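The Zavala Street Writer, Part Two

I said in June that I would write up the rest of what I found on the woman who wrote the Pleltine mysteries, so here it is. If you missed the first post, she lived two streets over from me and published 48 short novels under a man's name. Most people in town have never heard of her.

She was the youngest of 5 children. Her father kept the books at the Esska mill, and the family rented the upper half of a house on Zavala Street, number 122. The house is still there. It has new siding and the porch is gone, but the side door she mentions in her letters is in the same spot. There is no plaque.

She started at the mill office when she left school and wrote at night. Her first story went to a magazine that folded before it paid her. The second one sold. It had a retired customs inspector named Pleltine in it, and the publisher asked for more of him. She gave them more for most of her working life. In the letters she calls him "the lodger" and complains that he eats up all her time.

The print runs were small. The county library has a ledger page from her publisher that shows 700 copies for the third book, and I doubt the others did much better. They were sold at train stations and drugstores, on cheap paper, and most of them fell apart. I own nine. The best one is The Drillex Affair, about a fake mining company called Drillex that sells shares in a hole in the ground. The plot is simple but the office scenes are very good, and you can tell she had worked in one.
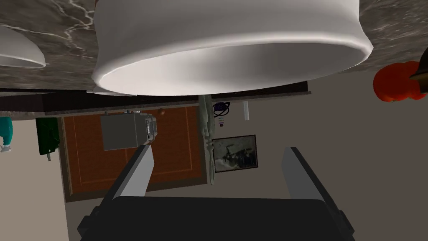
Her last book came out the year she left for the coast, and after that I lose track of her. The letters stop. The library has one change of address card and no obituary that anyone has been able to find. I have written to the historical society out there and am waiting to hear back.

I also need to correct something from part one. I said the mill closed while she was working there. It was sold, and the office stayed open under the new owners, so she kept her job.

The library's local history room is open Friday afternoons. Ask for the gray box, and bring a pencil, as they don't allow pens.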